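Indbridge opens furniture and rack reuse store at Lirmont

Metal chairs, clothes rails, drying racks and shelving frames to be checked, repaired and sold on from a single site

Indbridge, the household reuse company, will open a store for second-hand metal furniture and racks at its Lirmont site in September. The store will take in tubular and wire-frame items from homes, schools and small offices, check them, carry out minor repairs and put them back on sale.

The Lirmont site has handled wooden furniture and textiles until now. Metal items brought in with house clearances were passed to a scrap merchant, including many that were still fit for use. During a trial earlier this year, staff set aside 143 metal items for checking. Of these, 52 were ready for sale after cleaning alone. A further 19 needed a replacement part, most often a foot cap, a collar or a length of hanging rail.

The new store takes up the former loading area at the rear of the building. It has a checking bench, two repair bays, racking for spare parts and a sales floor that opens on to the car park. Customers can reach it without going through the main showroom.

What the store will accept

The store will accept chairs and stools with metal frames, free-standing clothes rails, airers, shoe racks, plant stands, trolleys and shelving frames. Items may be brought in assembled or in parts. Those in parts should be tied together, with screws and fittings in a bag fixed to the largest piece.

Items with coated, painted or bare metal finishes are all welcome. Scratches and light surface rust are not a problem. The store cannot take gas-lift office chairs, bed frames with sprung bases, or anything that has been cut or welded at home.

How items are checked

Each item goes through the same set of checks. Staff look first at the joints, where one tube meets another or where a collar fits round an upright. A joint that turns or slides when it should be fixed is marked with tape and sent to the repair bay. Wires and thin rods are then checked for bends and for breaks at the welds. Last, the item is stood on a level floor and loaded.

Anything that fails the load test is taken apart for spares. Straight uprights, curved tubes and end caps are sorted by diameter and kept on the parts racking. Customers will be able to buy spares from the counter for their own repairs, and are asked to bring the old part with them so that the size can be matched.

Items that pass are wiped down, labelled and priced. The label shows the height and width, the date of the check and any repair that has been made. Chairs are sold singly as well as in sets.

Supply of parts

New foot caps, collars and screws will be supplied by Felari, which already provides fittings for the company's wooden furniture workshop. Deliveries from outlying collection points will be made by Semaan, using the vans that now carry textiles to Lirmont. No extra journeys are planned for the first months of opening.

Indbridge said: "We have been sending good frames away for scrap for too long. Most of what comes in needs a wipe and a tightened screw. The new store gives us the room to do that work and the floor space to sell what we have."

Opening times and collections

The store will be open during the same hours as the main showroom, and will close on Tuesday for deliveries and sorting. Items can be dropped off at the rear entrance at any time during opening hours. Larger loads, such as the contents of a school hall or a shop, should be arranged in advance with the site office so that space can be cleared.

A home collection service is available to households within the existing Lirmont collection area. Collections are free when booked together with other furniture. A charge applies to single items, and the site office will confirm it when the booking is made.

Notes to editors

Indbridge collects, repairs and sells used household goods. Its Lirmont site includes a showroom, a wood workshop, a textile sorting room and the new metal furniture store. Enquiries about the store, and requests to visit before opening, should be sent to the Indbridge press office.

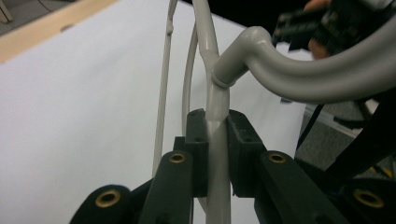

Light grey tubular metal frame, with a curved tube joined to the upright at a collar.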